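Doing the snack shelf over tonight. It got to the point where I was buying things we already had.

The old setup was one deep bin. Everything went in, the small stuff sank, and I found granola bars from last July at the bottom.

So I got a clear tiered organizer. It's the Relero one, the smaller size. They make one 2 inches wider but it won't clear my cabinet door. Measure first, I had to send one back.

I'm filling it out on the table before it goes in the cabinet. Much easier than reaching in past the door hinge. 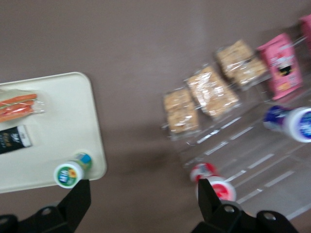
Snack shelf

Crispy rice treats go along the upper edge. They're individually wrapped, so they can sit in a row and you just take one. Pink snack box next to those.

Bottles go on their sides on a lower shelf. Standing up they were too tall for the space between tiers in my cabinet. On their sides they fit, and I can read the ends.

The cream tray is for lunch stuff. Carrot sticks in the bag, a dark snack pack, a small drink. Carrots go back in the fridge after this, obviously. The idea is that whoever is packing lunch pulls one tray and is done.

Someone asked if the clear plastic scratches. Yes, a little. I wipe it with a damp cloth and don't use the rough side of the sponge.

Also asked: would the Flimis baskets work instead? I had those before. Fine for bags of chips, bad for anything small. Things tip over and then you're back to digging.

No labels this time. I did labels in the last apartment and stopped following them in 2 weeks.

Still to do: the tea shelf, and the drawer with all the lids. The lids are going to take a whole evening.

Edit, 9 pm: it's in the cabinet. Door closes. I had to move the cereal up one shelf and the cereal people in this house have already complained.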